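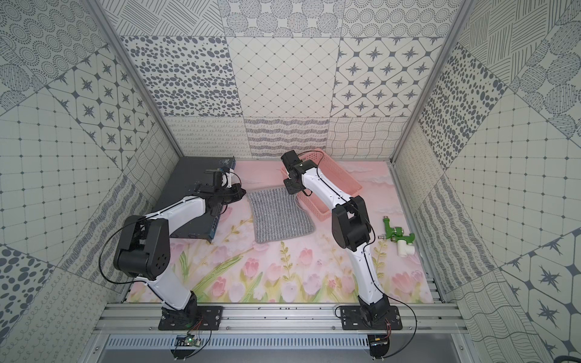
The member for the Lehner Street end asked that it be recorded at the outset that the laundry room hours had been changed without notice, and that residents on shift work were the ones who lost out. The chair agreed the notice should have gone up in March. The complaint is to be dealt with under item 3.

KULTMONT COURT RESIDENTS' ASSOCIATION
Minutes of the general meeting, common room, 7 pm

1. Previous minutes
Accepted with one correction. The quote for the side gate came from Indport, and the earlier minutes gave the wrong supplier. Moved, seconded, carried.

2. Matters arising
Side gate: Indport has now been out to measure. The closer on the existing gate can be kept. Work will go ahead once the deposit of $400 is paid.
Letterboxes: the new keys have been cut. Units that have not collected theirs should contact the secretary.
Bike shed: no progress. Carried over.

3. Laundry room
The hours were cut back after noise complaints from the ground floor. Several residents said the dryers were the problem and the washers could run later without bothering anyone. Others disagreed – the spin cycle carries through the slab.
After discussion it was agreed that washers may be used until 10 pm and dryers until 8 pm, as a trial, and that the change be posted on both noticeboards.
A resident asked about rugs and bath mats in the machines. The larger washer has been out of balance twice and the repairer put this down to heavy items washed on their own. Rubber-backed mats are not to go in the dryers at all. Others may be washed with towels, on a cold cycle, and dried on the lines.
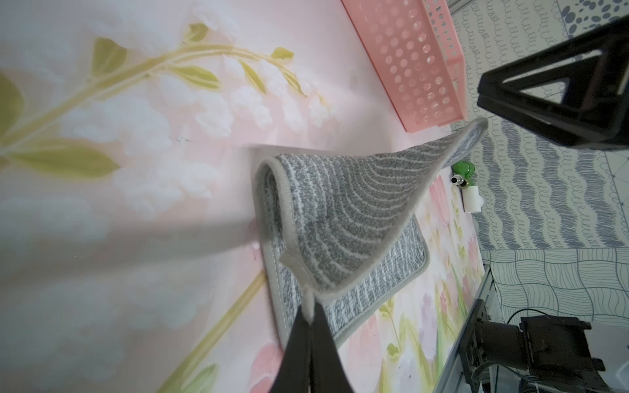
Page 2

4. Clothes lines
The lines on the east side sag and two of the posts have rust at the base. Zorkia quoted $2000 to replace the lot, including new footings. A cheaper option is to restring the lines and treat the posts, but the contractor would not give a warranty on that. The meeting was split. Vote taken on full replacement: 12 in favour, 5 against. Carried.
Residents will be told when the east lines are out of use. The courtyard lines stay open during the work.

5. Garden beds
The mulch has been delivered and is stacked beside the bins. Watering restrictions still apply, so the drip line is to run early morning only. A request for a lemon tree near the barbecue was left until the position of the water pipe is known.

6. Other business
Visitor parking is again being used overnight by residents. A reminder will go out with the next levy notice.
The light outside the stairwell flickers. To be reported to the managing agent.
The lost property box in the laundry is full. Anything not claimed by the next meeting goes to the op shop.

Meeting closed 8.25 pm. Next meeting same place, date to be posted.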